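Speaker notes: "Does the bag ban work? Read the footnotes"
Lutimby town library talk series, January. 15 minutes plus questions.

**Open cold, no slide**

Ask for hands: who has a bag full of bags at home? Wait. Put mine up too.

Then say why I'm here. The Westerberg report came out claiming the carrier bag charge in Lutimby has been a clear success. I read all of it, including the appendix, and I don't think it shows that. I'm not here to defend plastic bags. I'd like us to stop clapping for numbers we haven't checked.

**Slide 1: the headline number**

Report says checkout bags per store per week went from 1,596 to 1,110. Read both numbers slowly.

Questions to put to the room:

- Which stores? (Only the ones that sent figures back. Page 8, small type.)
- Which weeks? The "before" weeks include the run-up to the holidays. The "after" weeks don't.
- What did people carry their shopping in instead?

Pause on the last one. The report gives it half a page.

**Slide 2: the thing itself**

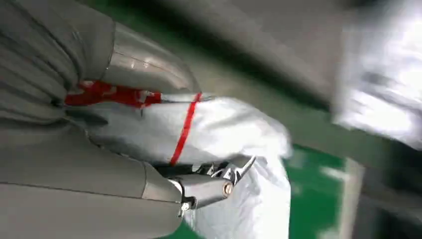
*White plastic bag, bunched up.*

Keep this up while talking about second use. People who hate these bags say they get used once. I've never seen good local evidence for that. In my kitchen they line the trash can, and when I run out I buy a roll of trash bags, which are also plastic and often thicker. Did sales of trash bags go up in Lutimby? Westerberg didn't ask. I wrote to them and got a polite reply that didn't answer.

**Slide 3: the survey**

51 people answered. They were stopped outside Stilov, the one grocery store in town that already sold cloth bags at every register. Asked if they "now try to bring their own bag." Who says no to that with a clipboard in their face?

Trying isn't doing. If someone brings up the Flistix app data, say it only covers people who scan their own reusable bag for points. Don't get drawn in, it eats five minutes.

**Slide 4: what would change my mind**

- Same stores, same months, two years running
- Trash bag sales next to checkout bag sales
- Litter counted by weight at fixed spots, before and after
- Some idea of how often a cloth bag gets used before it's tossed

None of this is expensive. Sixten Grønli made the same point at the council meeting and was told it was "out of scope." Quote him by name, he's fine with it.

**If short on time** skip the app, keep the trash bags.

**Likely question:** "So should we drop the charge?" Answer: I don't know, and neither does the report. Leave the charge alone and measure it properly. Then take the next hand.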